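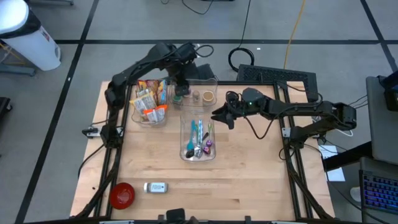 Where does an opened packet of snacks go now? In the shelf bin by the door, with a clip on it, and it gets eaten before a new one is opened.

That was settled in the first five minutes, which left the rest of the meeting for the jars.

**Snack and Pantry Meeting, Stiniveo second floor, July**

Chair: Hendrik Zwane. Minutes: the person nearest the pen. Started at 15 past, a personal best.

**1. Last month's minutes**

Accepted. The line calling the paprika "historic" stays in, despite a request from the person who bought it.

**2. Sorting into clear bins**

The plan is to keep packages in one bin and jars and other round containers in another. Hendrik reminded everyone that the old system was a cardboard box and a good memory, and that the memory left for a job at Visser in the spring.

There was a long discussion about whether a jar of nuts is a snack or a jar. Ruled a jar. Two objections, one withdrawn when coffee arrived.

Bins are to be filled so that the front of each package can be read. Anything too tall to stand goes on top, lying down. Lids on jars get closed all the way, including by people in a hurry.

The Verka bins were preferred over the Bruvow ones because they can be washed in the sink without flooding the counter. The Bruvow bins go downstairs, where they have a bigger sink and lower expectations.

**3. Noodles and seasonings**

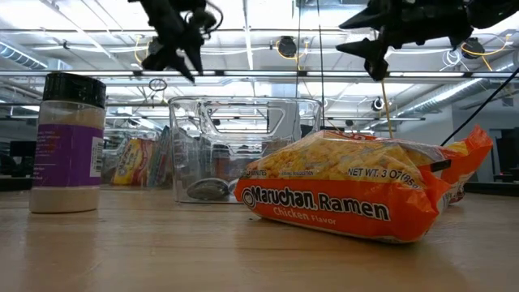 *Item 3: chicken flavor ramen and one of the seasoning bottles.*

Instant ramen has been filed under snacks, under dinners and, for a week in the winter, under stationery. Agreed: ramen is a package and lives with the packages. Anyone who considers it a dinner may still eat it as one.

Seasonings are harder. The small print on several labels can't be read without a flashlight, and a beige powder could be almost anything. Proposal to write the contents on the lid in marker. Counterproposal to smell it. The marker won, with the understanding that smelling remains legal.

Seasoning bottles stay upright and don't go in with the snacks. After the cumin business this passed without debate.

**4. Budget**

The monthly amount stays at $60. A request to raise it was heard politely. Hendrik pointed out that $16 of last month's money went on one jar of olives, and asked who had been consulted. The olives were described as excellent.

Any single item over $15 now needs a second person to say yes. That person can't be standing in the store at the time holding the same item.

**5. Other business**

The dish towel question was put off again.

Somebody asked for fewer meetings about food. Noted.

**To do**

- Markers for the lids: Hendrik
- Bruvow bins downstairs: whoever parks nearest the loading door
- List of what we have two of: minute taker, under protest
- Dish towels: carried over

Closed at nearly 4. Next meeting in August, same table, bring your own cup.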